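Join the Orkia book-handling team: call for student participants

We're opening places on Orkia again! Orkia is our student robotics project, and this term the whole group is working on one stubborn, lovely problem: getting a humanoid robot to handle books on an ordinary desk. Picking one up, holding it open, putting it down with its pages flat, sliding it into a file organiser. It sounds like nothing until you try to write down every step of it, and then you find yourself arguing over lunch about what your own thumb does when you open a paperback.

We have 16 places. You can be studying anything. Last year's group had two linguists, a nurse in training and somebody from furniture design, and all of them ended up doing things they hadn't signed up for. You don't need to have written code before, though if you have, we'll happily put you to work on it.

What you'd be doing

Each session has a small crew at the desk and a small crew at the screens, and you swap halfway through. At the desk you set out the books, start the attempt, watch, and fill in the log. At the screens you go back over recorded attempts, mark the moment the hand touches the cover, and tag anything odd for the planning people (they like odd). The log stands at 1,763 attempts so far, all done by students, and we'd love this term's group to take it a good deal further.

There's also a steady trickle of bench work: checking cables, changing gloves, tidying the desk back to its starting layout. Some people come to love this part best. If you're one of them, tell us in your note, please!

The planning software is called Planura and was started by an earlier group. It's a bit rough in places. Anyone who fancies rewriting the page-turning part has our blessing and our sympathy.

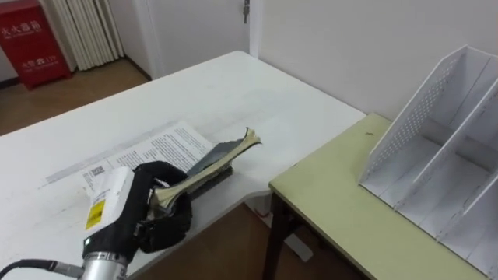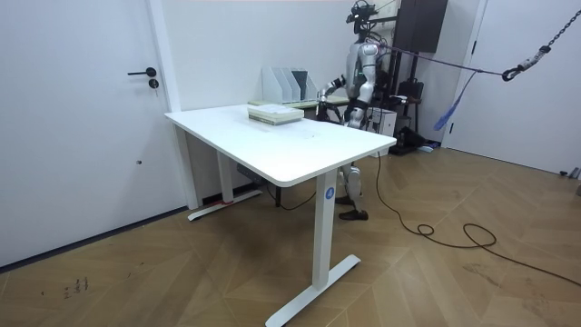

Work at the book desk, with the organiser on the second table.

Can I join if I've only got one free evening a week?

One evening is enough for the desk and screen crews, as long as it's the same evening each week. The planning group meets a second time, so leave that one for a quieter term.

When and where

Sessions are on Thursday evenings from 5 until 8, starting in February and running to the end of term. We meet in the Abdel Hamid Room, ground floor, through the double doors past the bike store. The outer door locks at six, so ring the bell if you're coming straight from a late lecture. Closed shoes, please, and long hair tied back at the desk.

The first session is an introduction. You'll learn the emergency stop, meet everyone, run one attempt with an experienced member beside you, and get your login for the log. From the second week you're on a crew.

What we're looking for

Patience with repetition. You may set out the same book twenty times in an evening.

Clear note-taking. "Went wrong" doesn't help the next crew much; "thumb caught the back cover, book tipped left" helps a lot.

Willingness to turn up most weeks. If exams get in the way, let your crew know and swap with someone.

What you get

A key skills certificate if your department accepts them, supper on session nights, and a share in the project budget. Meltia, our sister club, has given us £800 for books and spare parts, and the group decides together how to spend it. Suggestions so far include hardbacks with really stiff spines, a pile of old atlases and a second organiser. We also show our work at the spring open evening, and every member gets a turn at explaining it to visitors, which is great fun and quite good for the nerves.

How to apply

Write to Nathalie Marchand, who runs the project, with your name, your course and a few lines on why you'd like to come. Half a page is plenty. Mention any access needs so we can set up the desk and stools to suit you. You can hand your note in at the department office or leave it in the Orkia tray outside the room.

If there are more applications than places, we'll draw names, keeping a few places back for first years. Those who miss out go to the top of the list for next term and are very welcome at the open evening in the meantime.

Books you no longer want can go in the tray too. Thick ones especially!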